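Lasa Forum Timer and Speaker Queue – Equipment Page

Debate and Candidate Night Gear > Timing > Tabletop Units

Reviewed for the Gastport equipment list by Trinidad Quiroga
Page updated Monday, June 22, 2026

The Lasa is a countdown box for candidate forums, town halls and school board nights. It has a light bar facing the candidates, a smaller display facing the moderator, and a keypad for lining up who speaks next. The maker, Dunmore, says it will "bring fairness back to the local stage." That is a lot to ask of a box with three lights on it. We tested one at the Ostthorpe ward forum in April and have kept it on the list, with reservations.

Price: $588 with case
Rental: $44 per evening
Weight: 2 pounds
Power: wall adapter or internal battery
Speaker slots: 19
In the case: timer, keypad, adapter, printed guide
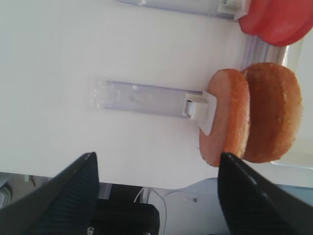

Two round buns beside a clear plastic rail.

What it does well

The light bar is bright. Candidates at the far end of a long table could see it, and so could the front rows, which matters more than the brochure lets on. When the crowd can see red, a candidate who keeps talking hears about it. The keypad has big buttons and you can work it without looking down. Setting a new time between rounds takes a few seconds once you learn the order of the presses.

The yellow warning can be set to any point before time runs out. We left it at the factory setting and got no complaints.

What we doubt

Dunmore makes much of the "smart queue." In plain words, you type in the order and it shows you the order. It will not shuffle names between rounds, so whoever goes first on the first question goes first all night unless the moderator changes it by hand. A stack of index cards does this for free.

The claim we like least is the one about "equal time." The box counts each answer. It does not keep a running total for each candidate, and rebuttals are not tied to a name at all. If two candidates trade shots for ten minutes while the others sit there, the timer has no record of it. Jurgita Lepik, who moderated in Ostthorpe, kept her own tally on paper and we suggest you do the same.
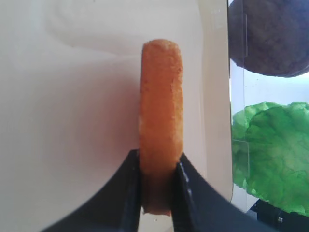 Battery life is listed as a full evening, and we would like to know whose evening. Ours ran through opening statements and most of the audience questions before the low-battery light came on, and then we plugged it in. If your hall has one outlet by the door, bring an extension cord and tape it down. The case has no pocket for one. The finish on the keypad is another sore point – it has a gritty coating meant to help your grip, a bit like the crumbly orange surface in the photo, and it holds on to dust. Wipe it with a dry cloth before you pack it.

The end-of-time sound has two settings, soft and loud. Soft was lost under applause. Loud made one candidate stop in the middle of a word, and the audience laughed at her, which seemed unfair. We ended up turning it off and relying on the lights.
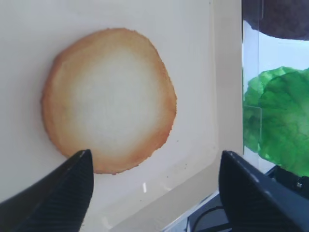 There is also a phone app, sold separately, that lets a second person run the clock from the back of the hall. We did not test it. Dunmore could not tell us what happens if the phone drops its connection in the middle of an answer, and until they can, we would stay with the keypad.

Should you buy or rent?

Rent, for most groups. A ward association that holds one forum each election season will wait a long time to get its money back. A school or library with a forum every month might do better buying, though we would ask Dunmore about the price of a spare battery first. They do not list it.

Returns and damage

Rentals come back the next business day. Check that the adapter is in the case, as it is the part most often left behind. Damage to the light bar is charged at repair cost.

Status: available
Pickup: Gastport front desk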